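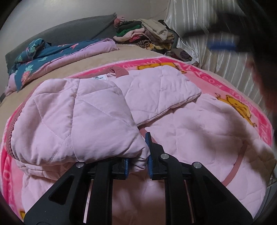 Why does hail sometimes fall on a warm day? Hail is made high up in the storm cloud, where the air is far below freezing even when people on the ground wear short sleeves.

Residents of Prinelitz had a chance to see this in May, when a storm crossed the valley in the afternoon and left ice on the lawns for 11 minutes before it melted. The weather club of Skulport has now published its report on the event, dated 30 June 2025, and it can be read at the public library.

The club received 167 reports from households in Prinelitz and the nearby village of Batus. Of these, 145 included the size of the stones, measured with a ruler or compared with a coin. Most of the stones were small, like peas. The largest ones fell in Batus, close to the old quarry, and four of them were kept in a home freezer until club members could cut them in half.

Inside each stone there were rings, clear and white in turn. A clear ring forms when water freezes slowly and the air has time to escape. A white ring forms when the water freezes fast and small bubbles stay inside. The report has drawings of all the cut stones, and the biggest one has its center far to one side.

Damage was light. Some lettuce beds were lost and a greenhouse roof in Batus has to be repaired.

The club will give a free talk on hail at the Entili hall in Skulport later this summer. Visitors who still have a hailstone in the freezer are asked to bring it in a closed bag with some ice around it. The time of the talk will be posted on the library door.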